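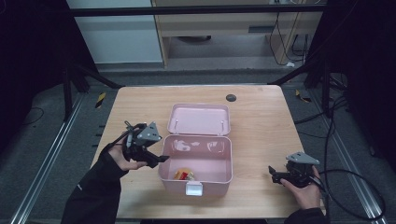

**Urkik** is a television talk show in which well-known actors, singers and presenters speak about their childhood with a brother, a sister or a cousin beside them. It is produced by Manum, a small company that earlier made mostly radio programmes. Each guest finds a closed box on the studio table, and the conversation begins when the box is opened. The relative chooses both the box and what goes into it, and the choices are usually modest: a pink plastic box with a hinged lid and nothing inside but one small snack in a yellow, red and gold wrapper would be quite typical for the show. The guest then has to guess which family story is meant.

## Format

An episode has two guests, who are not recorded together. Each of them sits at a table with the relative on the left side and the host opposite. There is no band and no desk. The conversation is recorded in one take of roughly 70 minutes and is shortened later for broadcast.

After the box comes the part called "the other version". The relative tells the same story again, often with important differences, while the guest is not allowed to interrupt. In the first series the host rang a small bell when this rule was broken. The bell was removed from the second series on, as it disturbed the sound recording.

Questions about marriages, separations and money are not asked unless the guest brings up the matter. This rule was written into the agreement with guests before the first recording, and it is often mentioned by agents as a reason for accepting the invitation.

## Production

The show is recorded in the Darnetti, a former cinema which was changed into a studio theatre. It has 439 seats, but the balcony is closed during recordings and the audience sits only in the stalls. Tickets are free and are given out by post.

The first series was recorded in August, when the building is normally not in use. The Darnetti had no cooling at that time, and some guests can be seen with paper fans which were handed out at the entrance. Later series were moved to the cooler part of the year.

The title has no meaning in any language. It was a nickname used in the family of one of the producers, and it was kept after a proposed title, *Family Table*, was found to be taken by a cooking programme.

## Broadcast

| Series | Place in the schedule | Notes |
|---|---|---|
| First | Late evening | Recorded in August |
| Second | Early evening | Bell removed |
| Third | Early evening | Longer episodes |

All 3 series were shown by the channel Engelbrecht. The channel first placed the programme after the late news, where it had a small but regular audience. The move to the early evening followed a clip from the last episode, in which two sisters, both film actresses, could not agree on who had cut the other's hair before a school photograph. The clip was shared widely and was repeated by several morning shows.

## Reception

Reviews of the first series were mixed. Critics liked the calm tempo and the absence of advertising for new films, but some found that the host spoke too little and left long silences in the edit. The second series was received better. A common remark was that the relatives, who mostly have no experience with television, are more interesting than the famous guests.

There was also some criticism of the third series. The episodes became longer, and viewers complained that the same families of actors appeared again - in one case with a third brother, after the first two had already been guests.

## Related programmes

A radio version, *Urkik Without Pictures*, uses parts of the conversations that were left out of the broadcast. The box is described by the relative before it is opened. A children's edition was prepared by Manum but only a trial episode was made, and it has not been shown.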